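Quem cuida da máquina também dorme mal

Conversa com a responsável pela manutenção de um kit de garras manuais da Munent
4 de abril de 2022

Cheguei com uma lista enorme de perguntas e acabei usando só metade, porque a minha entrevistada fala depressa e vai abrindo gavetas enquanto fala. Ela preferiu não ter o nome publicado (a Munent deixou, ela é que não quis), então fica sendo "ela" até o fim.

O trabalho é manter de pé um par de garras manuais que a equipe leva para dentro de casas comuns: quartos, cozinhas, lavanderias. A pessoa segura as garras, faz a tarefa, e o movimento gravado vai depois para o braço da Flukbridge, que fica na oficina. Perguntei o que mais quebra e ela nem pensou: "Parafuso. Sempre parafuso. O suporte do controle afrouxa um tiquinho e você só descobre depois, quando a trajetória sai toda torta."

O controle de rastreamento vai preso na garra por um suporte da Amard, e ela confere o aperto antes de cada saída. Passa uma caneta branca na cabeça do parafuso e na peça ao lado - se a linha não bate mais, girou. Achei genial de tão simples! Ela riu e disse que aprendeu com mecânico de bicicleta.

Depois vem a calibração. São 14 poses, sempre na mesma ordem, com a garra aberta e fechada em cada uma. "Se o erro passa de 2 milímetros, eu refaço. Se passa de novo, desmonto." Desmontar leva 30 minutos quando está tudo na bancada e uma tarde inteira quando alguém guardou a chave allen no bolso e foi almoçar. Desde agosto, quando ela começou a anotar, o caderno registra 3,476 ciclos de abre e fecha no mesmo par de dedos. Copiei o número do jeito que está lá, com vírgula, mania do software da Montoya. Os dedos ainda são os originais, as pontas de borracha não.

E em casa dos outros, muda alguma coisa? Muda tudo, segundo ela. Cama é o pior lugar. Peça grande e mole cobre a visão dos controles, o rastreamento engasga, e quem está operando tende a levantar os braços demais para compensar. O conselho dela é ir devagar e manter os dois anéis sem nada por cima.

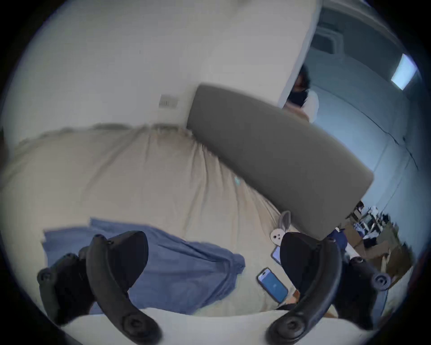 Um operador da mesma equipe entrou na conversa nessa hora para discordar: para ele, devagar demais também estraga, porque o braço da oficina copia a hesitação e depois fica tremelicando em cima do objeto. Ele prefere um movimento contínuo, mesmo que precise repetir. Ela ouviu, fez uma careta e respondeu que tudo bem, contanto que ele pare de apertar o suporte com alicate.

Voltamos às baterias, assunto que a anima mais do que eu esperava. Cada controle tem um par de pilhas marcado com fita, e par não se mistura. Pilha fraca, ela conta, não desliga o controle de uma vez, primeiro faz a posição pular, e aí muita gente sai mexendo na calibração sem necessidade. "Troca a pilha antes de me ligar", pediu que eu escrevesse. Está escrito.

Perguntei ainda sobre limpeza. Pano de microfibra seco nas lentes, álcool isopropílico só nos dedos, e nada de soprar com a boca. Os anéis ela limpa por último, com o mesmo pano virado do outro lado, e o kit volta para a maleta com as garras abertas, para a mola não passar a noite comprimida.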